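Gromwood outdoor campaign, pre-release check
Agency: Risent. Client: Plarinel. August.

Legal line on all 77 panels: YES. Legible from a moving tram, if the tram has broken down.

Claims substantiated: NO. "Canada's favourite" rests on a survey of 978 people, all of them already customers.

Colour proof signed: YES, on the third grey.

Accents correct: NO. Trương lost both of them on 7 panels. Reprint.

Alt text for web banners: PARTIAL. Seven still say "banner".

Released: NO. See above, then see me.

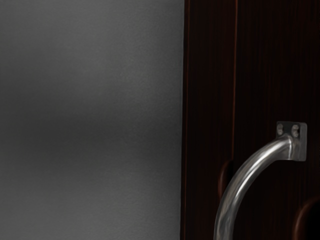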